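Search this site
Search for: Go

The Quiet Side of Ulus

The brochure said the Hotel Diritz was on the quiet side of Ulus, and Nazma Bhuiyan had been lied to by brochures before. She read it again on the ferry while her nephew leaned over the rail.

"It says there's a pool," said Kohei.

"It says there's a water feature."

"That could be a pool."

"It could be a tap."

Her sister had booked it. Her sister booked everything, and then discovered that she had to work, and handed over the tickets and the boy. He was 10 and believed what he read. Nazma was a retired claims assessor who had once spent the whole of February proving that a fire had been started by a toaster.

The quay was busy and smelled of diesel and fried dough. A man in a blue cap held up a card with their name on it, spelt wrongly, and drove them uphill past three hotels that all looked better than she expected theirs to be. He told them the town had 3,056 steps and that every visitor ought to climb them once.

"Who counted?" said Nazma.

"My grandfather."

"And did anyone check?"

He looked at her in the mirror and turned the radio up.

The Diritz had a lobby with a fan and a bowl of wrapped sweets. Kohei took two. The woman at the desk, whose badge said Aoife Ó Conaill, told them they had been upgraded to a family room with a sea view. Nazma asked what was wrong with the other one.

"Nothing's wrong with it."

"Then why aren't we in it?"

"Aunty," said Kohei.

The sea view was real, provided you stood in the bath. The beds were hard and clean. She looked under both of them and ran her hand along the top of the wardrobe, and found only a coat hanger. The water feature was a pool after all, small and kidney-shaped, with an old man asleep beside it under a newspaper. Kohei was in it before she had found her glasses.

"You could say you like it," he shouted.

"I've been here twenty minutes."

She sat down next to the old man, who woke up and introduced himself as Sylvain Masson. He had been coming to the Diritz for years, he said, for the Lantern Night. Had she heard of the Lantern Night? They put out every light in town and the fish came up to the harbour wall to look.

"The fish come up to look," said Nazma.

"Every year."

"At what, if the lights are out?"

He thought about this for some time. "At the lanterns," he said, and went back under his newspaper.

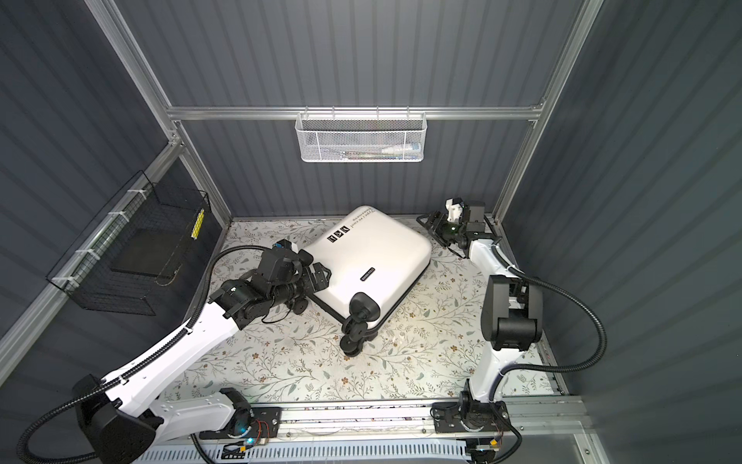
Lantern Night

She took the boy down at nine, mainly so that he would see for himself and they could have an early night. The lights went off street by street. Somebody's baby cried. A woman passed along the wall handing out paper lanterns on sticks, and Nazma asked the price, and was told there wasn't one, and held hers well away from her as if a bill might fall out of it.

"Lean over," said Kohei. "Not that much. There."

The water was black and then it wasn't. Something turned over just under the surface, and behind it another.

"They'll have been feeding them," said Nazma. "There'll be a man further down with a bucket."

"Can you see a man?"

She looked both ways along the wall. It was very dark.

"He'd be hiding," she said, but she held the lantern a little lower, and stayed where she was until her arm ached.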